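Demonstration gathering (robot learning) 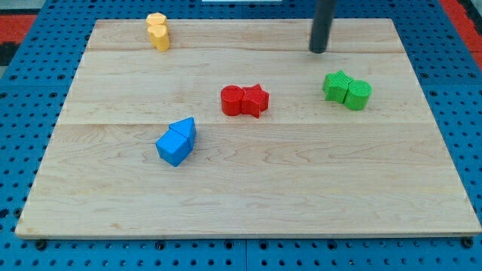

Colored blocks in pairs on a wooden board, with the rod of the robot's end effector at the top.

Demonstration gathering is the recording of example movements from which a robot learning system works out how to act. In tabletop pushing, a person steers the arm while the system stores camera views and arm positions together. Short written instructions, such as "move the red star away from the cylinder", are often added later by a second person.

The Clenddale collection, begun by Usa Srisuk and Oduor Nzioka, holds almost 4000 pushing episodes. Its great charm is how much it draws from so little – a few blocks, a board and one rod give an astonishing range of starting layouts. Operators work in shifts of two hours and are encouraged to keep their fumbles, as a recovered mistake is a wonderfully rich lesson for the learner.

See also: Imitation learning; Teleoperation; Jurkside block set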